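Notebook, bench 2
Jan 3, 2024

Working on the tabletop layout again. Irfan Lau wants the kitchen table settled before the Dreltetti order goes in, so today was backdrop, surface and towel. Yanti Hutapea did the lettering before the break and I have left it alone apart from one pin.

Backdrop. Black cloth, hung from the rail and pinned. It still has its fold creases, worst on the left side and along the bottom where it meets the table. Steaming it while hung does very little, the cloth swings away from the head. Next time take it down, steam it flat on the cutting table, and rehang the same hour. The rail sits too low to cover the wall to full height. Raising it means moving two brackets and finding the stud again. Left for March, when the room gets repainted anyway.

Letters. Foam, cut from the Skovevia sheets. Two lines, "Fast" over "UMI", with the second line bigger. Yanti laid them out on the floor first and transferred them by eye. Colors are whatever was left in the pack: pink, peach for two of them, yellow-green, yellow, light blue, salmon. The M has a darker blue outline and reads best from the door. I would have liked an outline on the others but there is no dark sheet left in the matching shades. Pins go in at a downward slant through the foam and then the cloth. Straight pins let the tall I lean forward after a day or so. Double-sided tape was tried on an offcut and pulled a patch of surface off the foam, so no tape.

Table. Light wood grain, back edge pushed up to the cloth. Keep the grommet hole on the left. If somebody turns the table around, the toaster cord no longer reaches without crossing the work area. The surface marks easily. Wipe with a barely damp cloth and no spray. The Dogar cleaner left a dull ring on the other table that has not come out.

Towel. Blue terry, in the middle of the table. I tried three states: folded in quarters, folded once, and loosely spread. Quarters is tidy but the stack springs open at the corner. Folded once slides on the surface if anything brushes it. Loosely spread stays put and is the quickest to reset, so that is the one I am writing down as standard. The small loop or tag goes to the left corner. It is the only reliable way to tell which way around the towel is, both faces being the same to the hand. 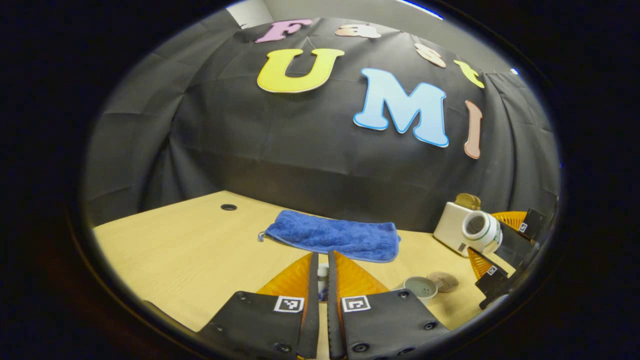 Toaster stays on the right. I had it in the center for the first hour and it crowded the towel. White body, so it needs wiping more often than the steel one did, but it stands out well against the black. Toast goes in the top slot with enough showing to get hold of. Thin supermarket slices drop too far down. The Laltorska loaf, cut thick and toasted to a medium brown, sits at the right height and keeps its shape for most of a day before the corners begin to crumble. Empty the crumb tray at close. Leave unplugged for layout work, toast the bread in the break room and carry it over.

The white roll with the green stripe goes on its side just in front of the toaster, hollow end to the left. It will roll if the table is bumped. A pea of putty underneath fixes that but leaves a grease spot on the wood grain, so I took it off again. Check the table for level before blaming the roll. The right front foot was out by nearly a full turn this morning.

Light. Measured 3000 K from the overheads with the blinds shut. The peach letters and the salmon one drift close together under this. The blues hold up. Irfan asked for a cooler lamp and I have no objection, provided it is not aimed at the cloth, where it picks out every crease.

Reset time with the towel spread was 20 seconds, taken with the kitchen timer, towel and toast only. With the towel folded in quarters it was longer and I stopped bothering to write it down.

To do:
Steam backdrop flat.
Spare towel, same blue, same weight. Wash before first use, new terry sheds on the table.
Order foam, including a darker blue. Sheet thickness is in Yanti's folder, page 13.
Felt pads for the table feet.
Ask Irfan if the Dreltetti shelf replaces the side cart or stands next to it. The drawing shows both.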